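How does a country's "recognition" of a territory work if the UN doesn't agree?

Asked in World Politics, January 2025
689 views — 2 min read

I'm writing a short paper for an evening class on international relations and I keep getting stuck on one thing. When a government announces that it recognizes a disputed territory as belonging to one side, does that change anything legally? My textbook says recognition is "a political act with legal effects" and then moves on. I don't understand what the effects are if most other countries don't go along with it. The paper is due soon and I have 4 pages to fill, so examples of the practical side would help more than theory.

8 comments

Naltia

Recognition is one government stating its own position. It binds that government and no other. The effects you can point to are mostly between the two countries involved. They might open a consulate in the territory, sign a trade or fishing agreement that covers it, or change which passports and stamps they accept. Their courts may also follow the government's position in cases about property or company registration there.

It does not settle who has title to the land. If the UN lists the territory as one where the status is still open, it stays on the list after the announcement.

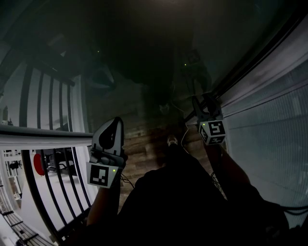 Where it starts to matter more is when several governments do it over a few years. Each one makes the next one easier, and the side that is losing support has less to bargain with when talks come around. That is why you see foreign ministries spend so much effort on getting a single sentence into a joint statement. Look at the exact words in those statements for your paper. "Takes note of," "welcomes" and "supports" do not mean the same thing, and "recognizes" is stronger than any of them.

Marked helpful by 50 people

Astbridge

It's all about money and votes. Countries recognize whatever suits them and then change their minds after an election. Don't overthink it.

2 comments

Bassey

The answer from Naltia is right, but I would add a point about non-recognition. If a territory was taken by force, there is a general rule that other states should not treat the result as lawful. So a government that recognizes it can be accused of breaking its own obligations, and the usual reply is that the facts of the case are different.

Also keep recognition of a state separate from recognition of a government and recognition of a claim to territory. Students mix these up all the time — I did too, and lost marks for it last June. Your question is about the third kind. A country can refuse to recognize a claim and still deal with the officials who run the place day to day, for things like mail, flights and prisoners. Put that in your second section if you need something practical.

1 comment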